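Akbridge Grad Forum > Programs and Admissions > Media and Communication

Thread: Is the Mesano track in digital media worth a second year?

inkwell_7
I got the offer letter for the Mesano track and I'm trying to talk myself into it. Two years, assistantship in the second, and a "capstone with an industry partner," which this year means Flitard. The brochure says graduates "lead conversations across platforms." I have read that sentence many times and I still can't tell you what job it is.

Has anyone here finished it? What did you do all day, and what are you doing now?

tapedeck
Finished last July. First year is fine. You take the ethics class, the audience research class and one production class, and the audience research one is hard in a good way. Second year is mostly the capstone, and how that goes depends on who you get as a supervisor. Mine answered email. My roommate's did not.

I work in communications for a county library system. I could have gotten the job without the degree, but I doubt I would have gotten the interview.
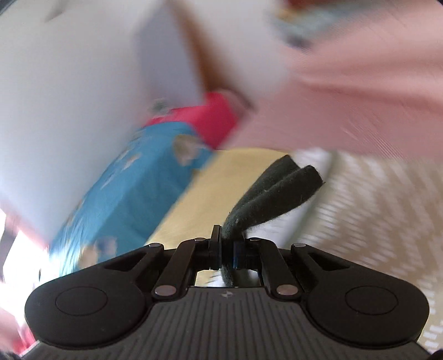
Black gripper with a ridged grey body.

marginal_notes
"Could have gotten the job without the degree" is the whole thread right there. The program page says 616 alumni "working in the field." What field? Does it count the person selling ads for a car dealer? Does it count people who already had the job when they enrolled? I asked at the open house and was told the number comes from a survey. I asked how many people answered the survey and was told someone would follow up. That was a while ago.

tapedeck
I answered the survey, for what it's worth. It had a box for "media or media-adjacent" and I checked it. I don't think they're lying. I think the box is very wide.

marginal_notes
A box that wide is how you get 616.

quietcarrel
I'm in the second year now, as a graduate assistant, so take this as coming from someone with a stake in it. The assistantship pays for tuition but not fees, and the fees came to 521 for me this term. Read that part of the letter twice. The work is grading and running discussion sections, and nobody has asked me to fetch coffee.

Where I disagree with marginal_notes is the idea that it's all brochure. The Ó Conaill seminar changed how I write. You turn in a page every week and it comes back covered in ink. I had never had that, and I was an English major.

longhaul_radio
One good seminar is a thin reason to move across the state. You can get a page covered in ink at a small newspaper and they pay you for it, a little.

quietcarrel
Which small newspaper? Ours closed.

longhaul_radio
Fair. Mine is down to 7 people, and I'm one of them.
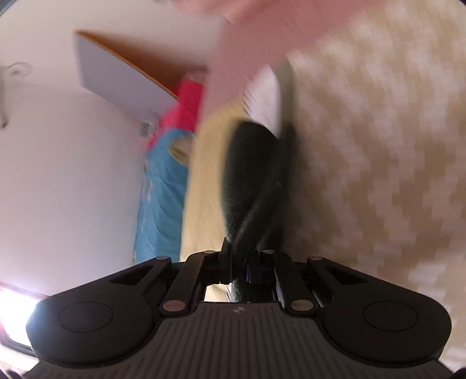
Gripper seen from behind, round recess on each pad.

inkwell_7
This is useful, even the gloomy parts. Two more questions. Does the Flitard capstone lead to anything, or is it free labor? And is the 1,000 deposit really nonrefundable?

tapedeck
The deposit is nonrefundable after 25th April. Before then you can get it back if you write to the graduate office, but do it in writing and keep the reply. They told a friend of mine one thing on the phone and another thing by letter.

marginal_notes
On Flitard - I'd want to see the agreement before signing anything. Who owns what you make? Can you put it in a portfolio? If the answer is "we'll work that out," then it isn't worked out.

quietcarrel
You can put it in a portfolio with their approval. In my group, approval took most of a semester and they cut the section I was proudest of. Nobody in my group has been hired there so far. I still learned a lot about deadlines.

longhaul_radio
Newspapers also teach deadlines.

inkwell_7
OK. I'm going to write to the graduate office and ask for the fees, the capstone agreement and the survey response rate, all in one email. If they send two out of three I'll probably go.

marginal_notes
Post what they send. My guess is you get the fees and a link to the brochure.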